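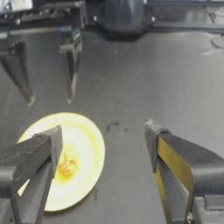

Leltow Fraction Workbook, Level 2: review

The Leltow set consists of a spiral-bound workbook, an answer booklet and a card deck. I used it with a group of fourth and fifth graders from August until we reached the end of unit 3.

The workbook contains over 200 pages. Each unit opens with a worked example, followed by short drills and then word problems. Equivalent fractions come before comparison, and the number line is used from the first page. I prefer this order to the one in the Karkiteo books, where the number line shows up late and students treat numerator and denominator as two separate whole numbers.

Drill pages are well graded. Denominators stay small until the method is secure, and unlike denominators are introduced in pairs where one is a multiple of the other. Mixed numbers get less care - the step from improper fractions is covered in a single page, and most of my group needed extra sheets.

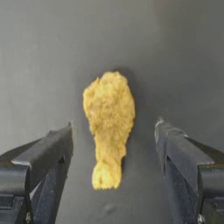 The word problems are the weak part. Too many can be solved by picking out the two numbers and subtracting. Beryl Penrose, who teaches the parallel group, replaced the unit 2 set with her own.

The answer booklet gives final answers only, with no intermediate steps. I found two errors, both in unit 3. The cards are thin and the print on the backs shows through under a desk lamp.

Recommended for practice alongside a main text. As a stand-alone course it lacks enough problem solving.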